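The Last of the Small Things

I'd told everyone I would have the baby clothes sorted by teatime, and I'd meant it, too. By half past two I had made one pile for the charity shop, one for my sister and one I wasn't calling anything, and the third pile was winning.

We were leaving Gekley Road in October for a flat in Hotville (third floor, no loft, one cupboard the size of a coffin), so things had to go. My sister came over to help and was ruthless from the minute she got her coat off. Socks with no partner, out. Bibs, out. The blue cardigan my mother-in-law knitted with one arm longer than the other – she held it up, looked at me, and put it in the bag herself.

"He wore that once," she said.

"He wore it to Dudás!"

Dudás was the café by the station where we took him when he was 17 days old, and where he slept through two pots of tea and a dropped tray. It's a phone shop now. I told her all this again and she carried on folding. She folds like a person in a department store, everything square, and I sort of roll things up and hope. I'd got through five bags that way and none of them would shut.

Then I got to the cream one with the brown edging and I stopped being any use at all. I put it down on the table and went to fill the kettle. I came back and it was still there, so I moved it a bit to the right and went to look for biscuits.
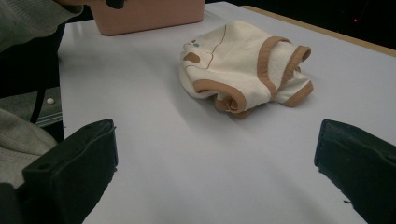

Keep one and you'll keep the lot, my sister said, she'd seen it happen, she had a whole suitcase under her own bed to prove it and hadn't opened it in years.

"What's in it?" I said.

She had to think. Vests, mostly. A hat. The blanket from the hospital, which she wasn't supposed to have taken.

"And would you give me the suitcase?"

"Don't be silly," she said, and went very pink, and started on the towels.

I drank my tea standing up. Out in the road somebody was trying to park and making a meal of it, and we both listened until they gave up and drove off. Then she asked whether the cupboard in Hotville had a shelf in it, and I said I thought it did, quite a high one, and she passed me a pillowcase.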